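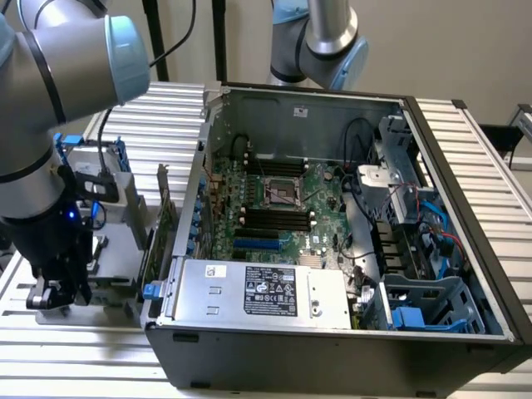
Business > Trades and Renovation > Interviews

Search this site Enter keywords Go

The man who sells eavestroughs and would like to stop talking about them

6/16/20

The owner of Famholm keeps his office above the shop on Contreras Road, up a staircase he describes as "the last one I built before I learned how." The fourth step is higher than the others. He watches visitors find it.

He has been in gutters, soffit and siding for most of his working life, and he asked that his name be left out of this piece on the grounds that his customers already have his cell number and he doesn't want the rest of the county getting ideas.

"My mother thinks I'm in roofing," he says. "I let her. Roofing sounds like a career."

Famholm began as one truck, one ladder and a brother-in-law. The truck is still in the yard. The brother-in-law went into real estate, and the subject was closed briskly. There are now 40 people on the payroll in a busy June, fewer when the ground is hard, and the owner claims to be able to recognize most of them from behind, the usual view of a man on a ladder.

Growing, against advice

Asked how he decided when to expand, he laughs for a while.

"A fellow from the bank came out and told me I needed a plan. So I wrote one. It said we'd add a crew every spring. We added two the first spring and none for the next three, and the bank was very pleased with the average."

What did change things was a hailstorm. The company took 3957 calls that summer, a figure he knows because the answering service billed by the call and he has kept the invoice in a frame. A good many of the callers had no damage at all. "They'd seen the neighbour getting a new front and they felt left out."

He turned down more work than he took. Competitors from out of province did not, and he spent the following two years redoing their corners. He is careful to say he bears them no grudge. "They paid for the second floor of this building, in a manner of speaking."

These days he caps the schedule at 80 houses a season for full siding jobs, with gutters fitted in wherever the weather leaves a hole. People who ring in August are told about next year. Some of them take it badly, and a few of those ring again in September to book.
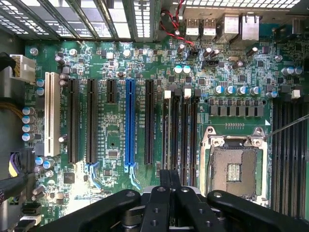 The Diduvon business

For a time Famholm also carried a gutter guard called the Diduvon, a mesh affair that was supposed to end leaf cleaning forever. It came through a distributor, Jitomum, with a display stand and a video.

"It kept leaves out beautifully. Kept the rain out too."

He put it on his own garage first, a habit he recommends to anyone in the trade, and stood under it in a downpour with a cup of coffee. Only 4 customers ever had it installed. All of them were offered the old style back at no charge, and one refused. She likes the waterfall over the kitchen window and has asked for another on the south side.

The display stand now holds coats.

On estimates

He still does a good share of the estimates himself, mostly to get out of the office. He measures by hand, writes the price on paper and leaves without asking for a signature, which he admits drives his sales manager up the wall.

"If I stay, they feed me. Then I'm knocking money off for a butter tart."

As for retirement, he has looked into it. His wife has apparently looked into it as well and would prefer he carried on, at least part-time, somewhere outside the house. He has promised her new eavestroughs first. They are booked for spring, after the paying customers, and she has been told to call the office if she wants to be moved up.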